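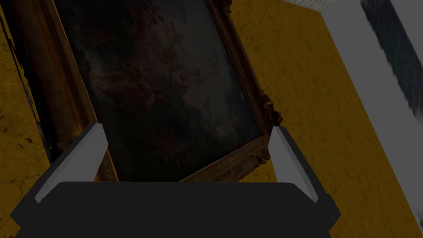 Cordial (diluted drink)

A cordial, in British usage, is a sweet, non-alcoholic concentrate that is mixed with water before drinking. It is usually made from fruit juice, flowers or herbs, together with sugar, water and an acid. The word is often used loosely alongside squash, though many makers keep "cordial" for products with a more pronounced flavour, such as elderflower, ginger or lime. In North America the same word commonly refers to a liqueur.

Name

The word comes from the Latin for heart. It was first applied to medicinal drinks, often made with spirits, spices and sugar, which were thought to strengthen the heart and lift the spirits of the sick. The medical sense faded over time, and in Britain the name passed to sweetened fruit concentrates without alcohol. Both meanings can still be found in older cookery books, sometimes in the same chapter.

Ingredients

Most cordials are built on a sugar syrup. The syrup carries the flavour and also helps the drink to keep, as microbes grow poorly where there is a great deal of dissolved sugar. Citric acid is the usual souring agent. It balances the sweetness and lowers the pH, which slows spoilage further. Lemon juice does the same work in many home recipes, but its strength varies from fruit to fruit.

Commercial cordials may contain preservatives such as potassium sorbate or sodium benzoate. Reduced-sugar versions replace part or all of the sugar with sweeteners, and often need a thickener to restore some of the body that is lost. Colour may come from the fruit itself or from concentrates of carrot, blackcurrant or safflower.

Preparation

Flower cordials are made by steeping. The heads are picked when fully open, shaken free of insects and left in warm syrup with sliced lemon, commonly for a day, before straining through muslin. Elderflower is gathered in early summer.

Soft fruits such as blackcurrants and raspberries are heated gently with a little water until the juice runs, then strained through a jelly bag. A typical home batch uses 900 g of fruit. Squeezing the bag gives more juice but makes the finished cordial cloudy. Sugar is stirred in while the juice is still warm. Ginger cordial is simmered for longer, and the root is grated or thinly sliced first.

In factories the fruit is pressed and filtered, and the juice is often concentrated before blending. The finished cordial is pasteurised, either in the bottle or just before filling.

Serving

Cordials are diluted to taste. Printed advice differs between makers, and stronger types such as ginger call for more water. Still or sparkling water may be used. Hot water is common with blackcurrant and ginger in winter. Undiluted cordial is also poured over ice cream, added to fruit salads or used in cocktails and mocktails.

Storage

An unopened bottle keeps in a cool, dark cupboard until the date on the label. Once opened, most need to be refrigerated, and those without preservatives have a shorter life. Home-made cordial can be frozen in plastic tubs, with a gap left at the top for expansion. Fizzing, a yeasty smell or mould around the cap are signs that a bottle has fermented or spoiled.

Producers

Production ranges from large bottling plants to farm kitchens. Among the smaller makers, Flendby began with a single rhubarb cordial and now sells 27 flavours, nearly all in glass. Niskanen specialises in northern berries, including lingonberry and cloudberry, and supplies cafés with concentrate in 3-litre pouches. Seneretti makes bitter citrus cordials intended for mixing with tonic water – its blood orange is the best known – while Drokon produces a ginger and chilli cordial each August for the winter trade.

See also

Fruit syrup
Oxymel
Shrub (drink)
Squash (drink)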